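News > Local > Tech and Robotics

Robot arm takes on the glassware at Lisholm open day

January 28, 2019

Nearly 2,000 people came through the doors at Lisholm for its robotics open day, well up on last year. Queues out to the car park by mid-morning. Free tea ran out early.

Main draw was the kitchen bench, where a robot arm from Utholm worked with bowls and other household bits. Clear glass is the hard one, said project lead Marlene Macedo. "It bends the light, so the camera sees streaks and not a bowl. People laugh -- then they see how fiddly it is."
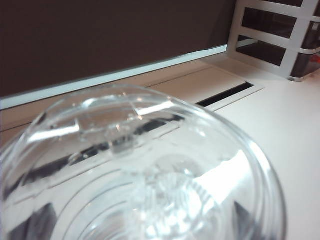 Lendel pupils have a go

A group of 14 pupils from Lendel got time at the controls in the afternoon. Teacher Gleice Miranda said they were "glued to it" and had to be reminded about the coach. Twice.

Visitors could also sign up for a tour of the workshop -- 204 did, and the list is now closed. Another date is planed, no word yet on when. A team from Guimarães is due at Lisholm later in the year to work on the same bench.

We use cookies to improve your experience. By continuing to browse you accept our cookie policy.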